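Module Service en salle et arrière-cuisine
Séance 5 : débarrassage et tri des assiettes
Support distribué par Mariann Csizmadia, centre de formation Plarnside

Rappel de la séance précédente : le transport à deux et trois assiettes est considéré comme acquis. Ceux qui n'ont pas validé le port à gauche repassent en début d'atelier, avant le reste du groupe.

1. Vocabulaire

Le marli est le bord de l'assiette, plat ou relevé selon les modèles. Le bassin est la partie creuse. Une assiette calotte n'a pas de marli : le bord remonte directement depuis le fond. Dans les fiches de poste de la maison Barta, que nous utilisons pour les exercices, « creuse » désigne les deux modèles sans distinction. À l'examen, employez le terme exact.

2. Contrôle avant empilage

On n'empile jamais une assiette sans l'avoir regardée. Le contrôle se fait au-dessus de la table de tri :
- saisir l'assiette par le bord, pouce à l'extérieur du bassin ;
- l'incliner vers la lumière ;
- repérer les restes, les éclats et les fêlures ;
- vider, racler, puis poser sur la pile du même diamètre.

Les petits grains (riz, semoule, sel) sont ce qui échappe le plus souvent au contrôle. Ils restent pris entre deux assiettes, la pile penche et l'émail se raye au frottement. Sur une vaisselle de couleur ils se voient bien ; sur du blanc, passez la raclette dans tous les cas.

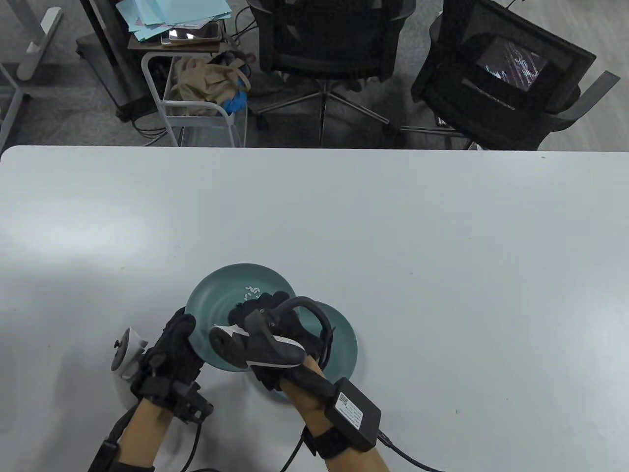 Fig. 2. Assiette bleu-vert inclinée, quelques grains blancs dans la partie haute. Une seconde assiette est posée à plat derrière.

Tenue des mains : une main tient le bord, l'autre stabilise l'assiette. Quand il faut racler, la main dominante prend la raclette et travaille du haut vers le bas, au-dessus du bac. On ne secoue pas l'assiette et on ne la tape pas contre le bord du bac.

3. Constitution des piles

Une pile par diamètre et par forme. Les creuses ne vont pas sous les plates. La hauteur maximale pour la manutention est d'environ 2 mains posées l'une sur l'autre ; au-delà, on commence une nouvelle pile. Les assiettes ébréchées partent dans la caisse grise et sont notées sur la feuille de casse, même si l'éclat est petit.

Les couverts sont retirés avant l'empilage et mis à tremper à part.

4. Exercice en binôme

Lot de vaisselle Hekumis, fourni. Le premier trie et annonce les défauts à voix haute, le second vérifie sans intervenir et note. On échange les rôles à la fin du lot. Durée libre pour le premier passage, chronométrée pour le suivant.

À rendre : la feuille de casse remplie et signée par les deux membres du binôme.

À lire pour la prochaine fois : polycopié Zendia, chapitre 2, partie sur les températures de lavage. Apporter un torchon propre et un crayon.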